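The protocol called for 40 demonstrations per operator. Tarek Smadi had logged 19 when Rania Abu Hammour asked him to stop.

"Your release times are too regular," she said. She had the Wekow viewer open, with his grip-width curves laid over one another. "They nearly coincide."

"I thought that was the aim."

"For a fixed cloth, yes. The Barnach policy has to fold whatever it is given. It has learned your rhythm. It opens the fingers on schedule, whether or not the layer has settled."

He looked at the held-out results from February. The policy trained on his data alone had scored 77 percent on flat starts and 20 on cloth that was already folded. The failures were all of one kind: fingers apart, top layer sliding back.

"What do you want changed?"

"Start from a stack. Put the fingers where you would not normally put them. Wait until you are satisfied, then let go."

He picked up the hand-held gripper and began again at the bench. The method recorded finger width, wrist pose and video, and nothing else. It had no channel for hesitation. If he paused, the pause appeared as a row of identical numbers, and the training script from Fleltilgate trimmed such rows by default.

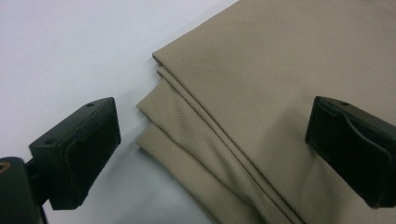
"The script removes the waiting," he said.

Rania did not answer at once. She opened the preprocessing file and read it from the top. The idle threshold had been set by Salameh, two years before either of them joined, and carried a one-word comment: "cleanup."

She set it to zero and reran his original data, unchanged. Training took the night. Tarek slept in the chair by the door and woke when the evaluation began.

On the first folded start, the arm closed on the upper layer, carried it over and stopped. The width curve on the monitor went flat. He checked the process list for a fault and found none.

"How long does it hold?" Rania asked from the corridor.

"Longer than I did."

The fingers opened. He wrote down the time and reset the cloth for the second trial.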